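Sodivow Tableware: Frequently Asked Questions 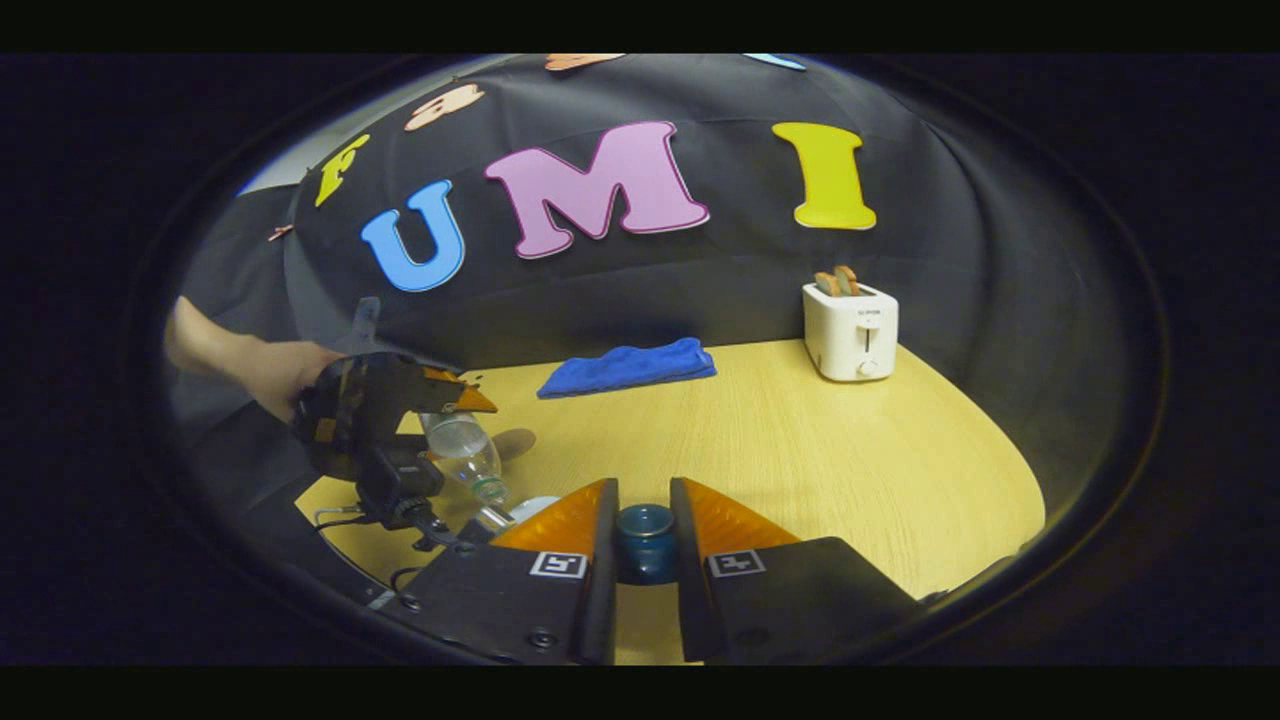 Small teal-blue cup on the breakfast table, with the toaster and blue cloth behind.

Are the ceramic cups dishwasher safe?
Yes. Use the top rack and leave some space between cups so the glaze doesn't chip.

Can I put them in the microwave?
All plain colours are fine. Cups with a metallic rim are not.

How much does the small cup hold?
212 mL to the brim. It suits espresso, juice or a kid's milk.

Does the colour vary?
A little. Each firing comes out slightly lighter or darker, so order a full set at one time if you want a close match.

What should I dry them with?
A microfibre towel works well and leaves no lint. Wash it without fabric softener.

Do you sell the toaster or the bottle?
No. We only sell tableware.

My cup arrived broken. What now?
Email us a photo and your order number within 14 days. We'll send a replacement or refund you, whichever you prefer. Please keep the box until you hear back.

Can I buy in person?
Our Dekurau shop carries every colour except the seasonal ones.

Last updated May 27, 2020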